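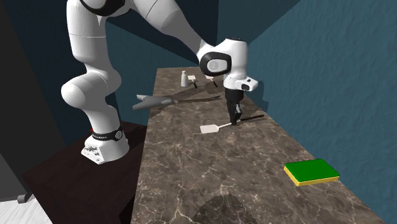

Pre-purchase check, kitchen cell, Drovberg site. Filled in 17th May, before the budget request goes out. The layout puts the arm base on its own table, tight beside the marble counter, and the budget must follow this. The spatula lies flat on the counter, so the fingers must come down very close to the stone to take the handle.

1. Table for base: load rating in writing from supplier
Open. Wood table is accepted for planning only. Asked Lorura for a steel one, price 760.

2. Table fixed to floor
Not OK. No anchors in the quote. Please add.

3. Reach to far end of counter
OK on paper. Tongs and bottle to be tested again with the real arm.

4. Finger clearance over the counter
Open. We want soft tips, 18 per pair. Order two pairs - they wear quickly on stone.

5. Emergency stop reachable from both sides
Not OK. Only one button is quoted. Second one needed before any person works near the counter.

6. Cleaning around sponge area
Comment: Truleo did not answer yet if the gripper accepts splashes. Do not sign without this answer.

7. Service contract
Doãn offers 90 per visit, travel included. Acceptable.

8. Total
3330 is the limit for accessories in this budget. The arm itself is on a separate line. If item 2 goes over, move the spare fingers to July.

Result: not ready for order. Items 2 and 5 must be closed first.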